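Pralevar lace knitting

Pralevar lace is a style of openwork hand knitting from the hill town of Pralevar, worked in fine two-ply wool on short double-pointed needles.
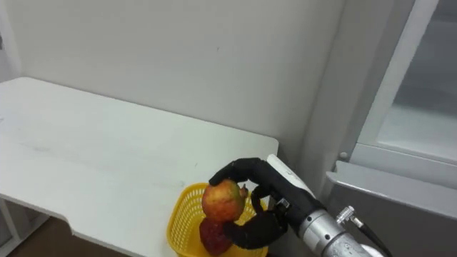 It is best known for its large square shawls, which are knitted from the centre outwards in one piece and finished with a deep scalloped border. A full-sized shawl starts from just 3 stitches and grows to 966 before the border begins, yet the finished piece is light enough to fold into a coat pocket.

Technique

The most striking feature is that patterning is worked on every round, with no plain rounds to rest on. This gives the fabric its wonderfully airy look, and it also means that a dropped stitch can run a long way before it is caught. Knitters in Pralevar traditionally wear a padded belt and tuck the end of the working needle into it, leaving the right hand free to flick the yarn at remarkable speed.

The border is knitted sideways and joined to the live stitches as it goes, so the shawl is never cast off in the usual sense. The last few stitches are grafted to the first, and a good join is very hard to find afterwards.

Patterns

The oldest motifs are the ladder, the fishbone and the lovely "split leaf", a pair of mirrored leaves divided by a twisted stitch. Shawls from the neighbouring valley of Prurasov use the same leaf but lean it to the left, and they often carry a narrow band of bobbles inside the border. Patterns were passed on by knitted samplers, and written charts came much later. The Mbwambo Collection holds 249 of these samplers, many of them still with their needles in.

Yarn and finishing

Genar wool, from a small grey sheep kept on the high pastures, is the usual choice. It is spun with a firm twist and left undyed. After knitting, the shawl is soaked, pinned out on a wooden stretcher and left until Friday's market, when new work was by custom first shown.

See also: Prurasov bobble edging; Knitting belt; Grafting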